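3.2 Building the fingers

I should say up front that neither of us is a machinist. Segundo Villanueva (my co-author, and the only one of the two of us with a decent bench) had built one hand-held gripper before this project, and I had built none. So the version we ended up with, which we call Skandham, is the product of a lot of evenings in the shared workshop and a fairly large box of parts that didn't make it. The plan was simple enough: a gripper you hold in your hand, with a camera riding on it, so that whatever you do with it gets recorded from the tool's own point of view and can be played back later as training data for the arm in Section 4.

The body and the fingers are green plastic, printed on the workshop machine, and we kept the finger as a plain chunky block with beveled edges. We tried slimmer shapes first! They looked great and they flexed like rulers. Going back to a thick block fixed most of that, and it also gave us a flat top face with enough room for two screw holes, one up near the tip and one toward the back. A finger can come off and go back on in the middle of a session, and I have done this more times than I'd like to admit, usually because I'd cut a pad badly.

The pads deserve their own paragraph. Our first set was smooth silicone, and it gripped beautifully until it picked up workshop dust, at which point it gripped like soap. Segundo brought in a sheet of black foam with a gritty, speckled surface and we glued strips of it down the inner sides of both fingers. Each strip is cut tall enough to cover nearly the whole height of the finger, because we lost a lot of thin objects off the lower edge when the pads were shorter. I cut them by hand with a craft knife. My corners are not square, and the bottom ones tend to go ragged, but after 22 sessions with ragged corners we couldn't find any grasp we could blame on them, so we stopped recutting.

We set the camera so that both fingers stay in view and there is plenty of table between and beyond them. Figure 3 is a view from it with the gripper open over the work surface.
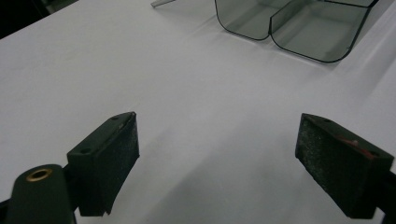
Figure 3. View from the gripper camera, fingers open. The foam pads face each other across the gap; a two-compartment container of smoky, see-through plastic is farther back on the table.

Getting that view took some fiddling. With our first camera bracket (we called it Sunska, for reasons that made sense at one in the morning) the fingers filled so much of the picture that anything on the table was hidden until it was practically between the pads. Tilting the camera 19 degrees further forward helped a lot. You still lose a good piece of the lower corners to the fingers and the gripper body, and we decided we could live with it, as the replay code never looks there anyway.

The white tabletop was a deliberate choice and I'd make it again. Our old bench was bare plywood with years of pencil marks on it, and the segmentation step kept finding "objects" in the grain. On white, the dark green fingers and black pads separate cleanly, and the shadows under the fingers are soft enough that they don't get picked up as edges. Tinted clear plastic is the harder case. The white shows right through it, so the walls come out a muted gray-green and what the software really has to go on is the dark outline of the rim and the corners. We went back and forth on swapping in opaque bins and kept the see-through kind, mostly because Ulises Bedoya, who reviewed our first draft, pointed out that people's homes are full of the stuff and a robot that can't cope with it isn't much use in a kitchen.

A few numbers for anyone who wants to copy the build. One finger takes 4 hours to print at our settings. The full set of printed parts, counting body, fingers and camera bracket, takes 37 hours, and we'd suggest printing spare fingers while you're at it. Screws go in by hand and should be snug, no tighter. We cracked two fingers in June by leaning on the screwdriver, both times at the hole nearest the tip, where there isn't much plastic between the screw and the pad side. Moving that hole back a little is on our list for the next version, and so is a proper jig for cutting the foam. The print files and the camera angle settings are in Appendix B, along with Segundo's notes on glue.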